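Chapter 6
Containers: Choosing What Holds Your Things

In this chapter
Why the container comes after the sorting
Open, solid and perforated walls
Handles, hand-holds and rims
Measuring a shelf before you shop
Key terms: footprint, clearance, grip point, nesting

I have a confession to make before we start. The first time I organized a closet for money, I bought all the baskets before I'd looked inside it. I drove to Huston Home, filled a cart, and showed up feeling like a genius. Two of them fit the shelves. The rest went back the next morning, and I paid for my own gas.

So we've spent five chapters sorting, tossing and grouping, and only now do we get to shop. I know, I know – the baskets are the fun part! But if you did the exercises in Chapter 5, you already have your piles and you know what's in them. A pile of scarves wants something very different from a pile of extension cords, and you can't tell that from the store aisle.

Let's talk about walls first. A basket can have solid sides, open wire sides, or sides punched with small holes. Solid sides hide the mess and keep dust off, but they also trap damp air, so I keep them away from bathrooms. Wire lets you see everything, and it also lets every pencil and hair clip poke through. Perforated plastic sits in between, and it's what I reach for most. Air moves through it, small things mostly stay put, and it wipes clean with a rag.
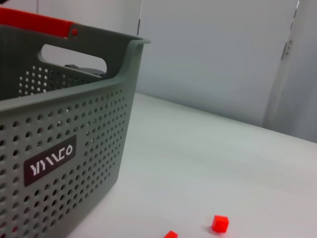 Then there's the matter of how you pick the thing up. I call any spot where your hand naturally goes a grip point, and I want you to start noticing them. A swing handle over the top is great for carrying a basket from room to room, but it needs room above it on a shelf. An oval cut into the side works better for sliding a basket out toward you. A thick, rounded rim is kinder to your fingers than a thin one, especially when the load is heavy (canned goods, I'm looking at you). Some baskets give you more than one of these, and I'll happily pay a little extra for that.

Clearance is the space between the top of the basket and the shelf above. My rule is 2 inches for anything you use every day. Less than that and you'll be dragging the whole basket out for one sock.

Later in the chapter we'll follow the Isine Street pantry, a narrow room with 6 shelves and a budget of $100 for everything. You'll see my first plan, which was bad, and the second one, which the family still uses.

Before you read on, grab a tape measure and pick one shelf at home. Write down its width, depth and height, and measure the width at the front and again at the back. Old shelves are rarely square. Keep those numbers handy for Section 6.1.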